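Ticket: Wi-Fi drops in lounge, Vetutthorpe guest house
Opened by: Usa Inthanon
Status: Waiting on customer

Guests lose the connection in the lounge every evening. Bedrooms are fine. The router is an Ornora, in the hall closet.
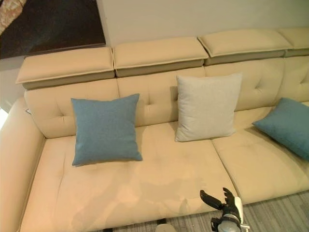 Speed at the router is 400 Mbps. In the lounge it falls to 6 and then the signal goes. Restarted twice, no change.

Monday, support: Log shows the lounge extender switching channels every 50 seconds. Please set it to channel 6 by hand and turn off auto select.
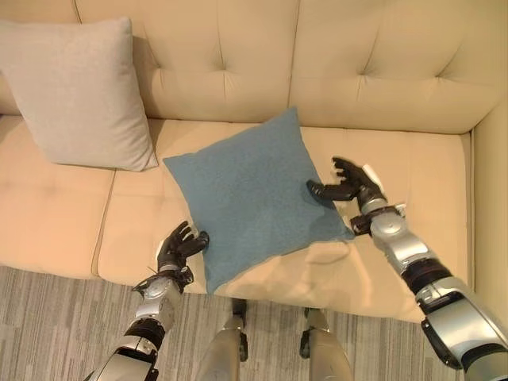 Does the extender need a new password after this?
It keeps the old one unless you do a full reset.

Usa: Channel set. One drop since, at dinner time. The firmware page still offers an update.

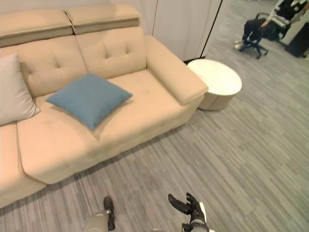

Lounge, sofa with headrests

Support: Install the update, leave it overnight and send the new log.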